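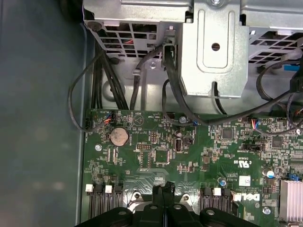
Charging session quits after 15 minutes, Hestora + Wovance wall unit

Started by porchlight_ed, November 11, 2023

OK, I've been lurking since June when we got the car and this is my first real post, so go easy on me. We have the Hestora (the small hatch, front drive, cloth seats) and a Wovance wall charger in the garage. It was fine all summer. Then last week I plug in after dinner like always, the port light goes green, the app says it'll be full by morning, and 15 minutes later it just stops. No error on the car. The wall unit blinks amber a few times and then goes back to solid like it's proud of itself.

If I unplug and plug back in, it starts again and quits again at the same point. I got up three times one night to do this and my wife has asked me not to do that anymore.

Things I've tried: turning off the schedule in the car, turning off the schedule in the Wovance app, flipping the breaker off for a while, deleting the app and putting it back. It charges fine at the library and at my brother's place. I called Magalhães (where we bought it) and the service desk can't get me in for four weeks. Anybody seen this?

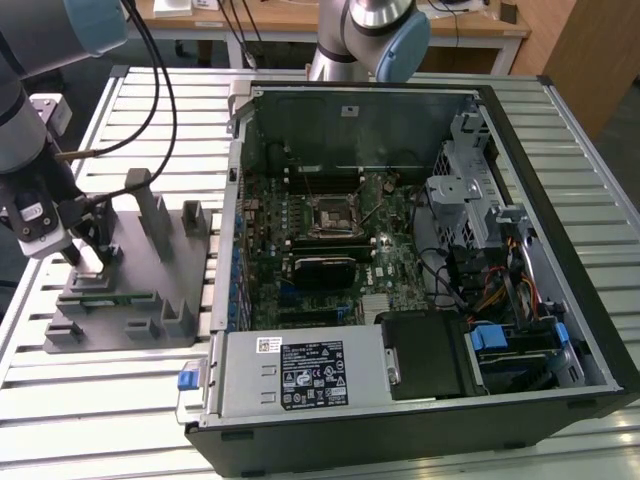
Replies (oldest first)

rustbelt_volts
Since it charges fine everywhere else, I'd leave the car alone and look at the wall unit. My money is on heat. Put your hand on the plug handle right when it quits. Warm is OK, but if you don't want to keep your hand there then something has a bad connection and the charger is doing what it should by shutting off. Was it hardwired or is it on an outlet?

porchlight_ed
Outlet. The electrician put in a Hellex one, I remember because he went on about how it was the good one. I'll check the handle tonight.

LamaKassab
Please stop using it until somebody looks at that outlet! I had the same stop-and-start thing with a different car and when they pulled the outlet off the wall one of the screws behind it was loose and the insulation was brown. It had been fine for a year. Things loosen up — you plug in, you unplug, it heats and cools. I'm not trying to scare you but I'd be at the library every night until it was checked.

tworoadsdan
Going to disagree with both of you. A loose screw doesn't quit on a timer. If it's the same 15 minutes every single time, cold night or warm night, that smells like software to me. Both the car and the wall unit want to be the boss of the schedule and one of them is winning. Did either one update itself lately? Mine did and it quietly switched the off-peak setting back on. I had to turn it on, save, turn it off, save again before it took.

rustbelt_volts
He said he turned both schedules off, Dan.

tworoadsdan
And I said mine said it was off too. Read the whole thing.

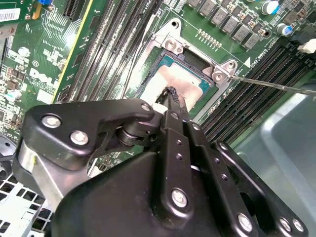

jkhoury_garage
Jad Khoury here, I've had two of these Wovance units and I run the second one every night. Try the amps first, it costs you nothing. Go into the app, drop it one step, and see if it runs longer before it quits. If it does, that's heat and Lama is right. If it still quits at 15 on the dot, that's Dan's theory and you can reset the thing. What I would not do is open the wall unit up yourself. I see people do it on here and they figure it'll be like a desktop. Well, a green Dell motherboard is about as friendly as electronics get, and you're still poking around close to a lot of little parts. A wall charger has house current coming into it. Leave the cover on and make Wovance send you another one, they've been decent to me.

LamaKassab
Good plan, but outlet first, then the amps test. Please.

porchlight_ed
Update. The handle was barely warm, but the face of the outlet was hot, and there's a smell when I get close. Breaker is off and staying off. The electrician is coming in 5 days, which was the best he could do. I dropped the amps before I noticed the smell and it did run longer, for what it's worth.

rustbelt_volts
There you go. Ask him about hardwiring it while he's there. You lose nothing unless you take the charger on vacation with you.

tworoadsdan
Fine, I'll take the loss on this one. I'd still check the off-peak setting though, because mine came back a second time.

porchlight_ed
Will do both. Does anyone know if the library minds you leaving the car there past closing?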